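Search this site
Type and press Enter

A morning at Vidden: how they keep the two-arm kitchen table going

31 July 2026

I had been promising myself a trip out to Vidden ever since the February newsletter mentioned their open morning, and I am so glad I finally got my act together and went. It's a smallish place on the Finholm road, easy to drive past (I did, and had to turn around at the feed store), and they take visitors in little groups so that everyone gets to stand close and ask whatever they like. There was coffee, there were name stickers, and there was Panagiotis Sfakianakis, who looks after the table I had come to see and who was kind enough to let me hang around long after the rest of my group had moved along to the packing line.

The cell is called Trummer, after the street where the first one was put together, and it has two arms that practice kitchen chores. My own interest is in upkeep. I spent most of my working life fixing commercial dishwashers, so while other folks wanted to know what the arms could do, I wanted to know what wears out.
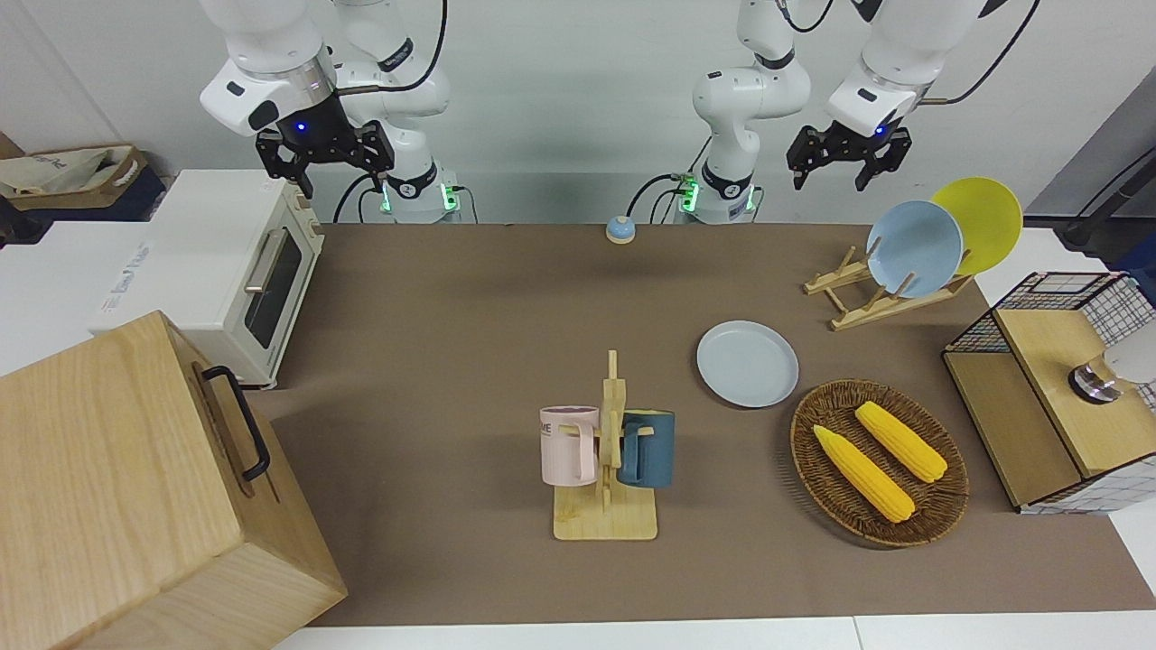
Upkeep on Trummer starts with the mat. Panagiotis says people always expect him to begin with the motors, but a mat that has crept a little to one side will spoil a whole morning, so he squares it up against the table before he touches anything else. Then come the props. The mug tree goes near the front, a plate lies flat beside it and two more stand in the rack, and the corn gets its own wicker basket over on the right. There is a printed sheet with all of this on it, coffee-stained and much corrected in pencil, and he barely looks at it anymore. After that he checks the lights at the foot of each arm and follows the cables along with his hand, feeling for any spot where one has started to rub. I used to do just the same with drain hoses!

The fingers on the grippers are the real wear item. He goes over them every 200 cycles, wiping them down and feeling the edges with a thumbnail, and he swaps the pair if the surface has gone slick. The swap takes him 15 minutes, most of it spent checking that both fingers meet evenly when they close. The counter read 2,358 when I was there, and he keeps the old pairs in a coffee can with the number written on each bag, so you can lay them out in order and see how the wear moves along. I could have stayed at that coffee can all day.

Plates are harder on the fingers than mugs, he told me, especially when the rim is shallow and the fingers have to come down close to the mat to get hold of it. If they come down a hair too far they scuff, and then he is back in the coffee can again.

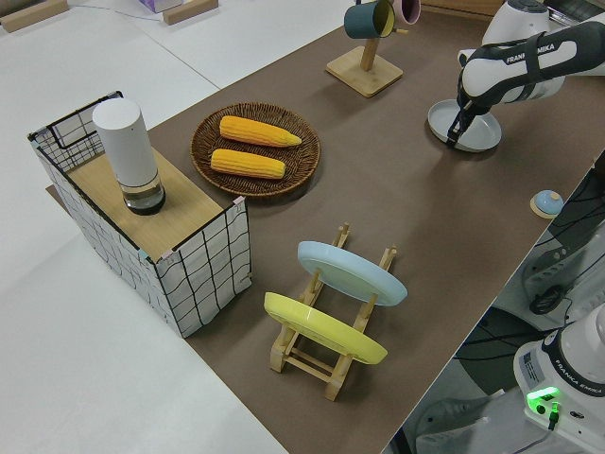
One of the Franka Emika arms with a gray plate by the rim, rack and corn basket nearby.

We talked a good while about the height setting. Whenever the mat is replaced, even with one from the same roll, he sets the height over again at 3 spots and writes the readings in a notebook. The software they use for this, Cilasura, will store the numbers for you, but he likes the notebook and so would I. He once lost a week to a new mat that had been stored rolled up and wouldn't lie down at one corner. These days they sit under a stack of catalogs before anybody is allowed to use them.

If you go, wear comfortable shoes and ask to see the spares shelf, which is not on the regular tour. Parking is around the back, past the loading dock.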